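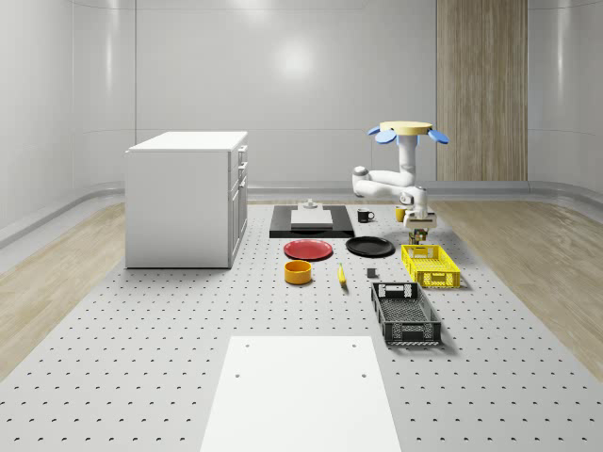
Week 4: Writing about a coastal town

Hi all! Last time we read the Virthorpe visitor guide, and I promised we'd pull it to bits. My main gripe is that it spends 30 lines on the harbor and never says how you get there. Westerberg's page does it better (ferry first, then the old streets, then lunch).

For next class, pick a town you know and write three short paragraphs for a January visitor. Skip "hidden gem," please! Bring a printed copy, and read the Westerberg page again before you start.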